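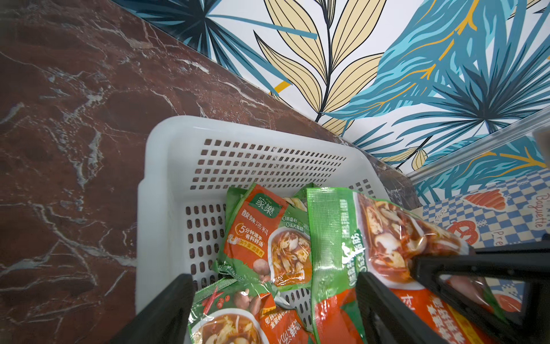
Sandamali Jayasinghe asked us, on her first order, why a soup base should be stored in a basket at all when a drawer would hold more. A drawer does hold more. Packets lying flat in a drawer also get forgotten, and most of our work deals with that problem.

About Trorkness

Trorkness plans and supplies dry-goods storage for home kitchens and small shared kitchens. We stock 437 storage items, mainly baskets, bins and shelf dividers for packets, pouches and other goods that do not stand up unaided. The business was started by Tharushi Pathirana and is run from one address, with a stockroom and a counter.

How we plan a basket

One basket holds one category. Soup bases go together; sauces and dried noodles get their own. The first packet stands against the far wall with its name facing the user. The rest go in front of it, oldest date nearest the hand.

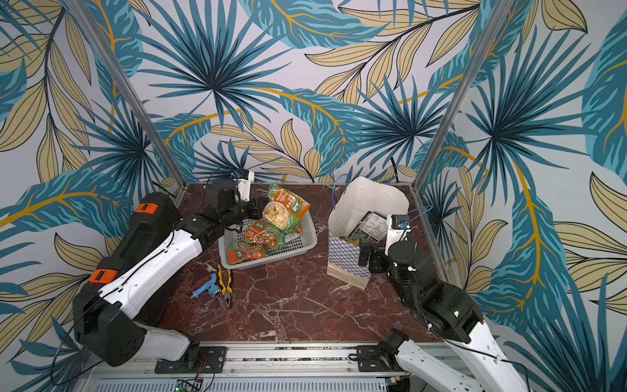 Side walls should be perforated. Openings let crumbs and powder fall through when the basket is rinsed, and they show the fill level from the side. Solid bins are supplied for loose items only.

Baskets are sized to the shelf, with 2 fingers of clearance above the tallest packet. If a packet has to be bent to fit, the basket is too small and we exchange it.

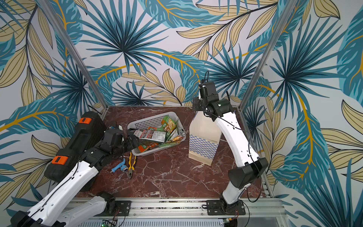 Refills follow the same order each time: take everything out, check dates, wipe the floor of the basket, return the old stock to the front. On a household plan we recommend doing this every 3 weeks, and once more in December before holiday shopping.

Product lines

Pondora: open baskets for shelves and counters.
Clestia: dividers and label clips.

Orders and returns

Unused baskets can be returned with the label attached. Quote the item number, not the line name.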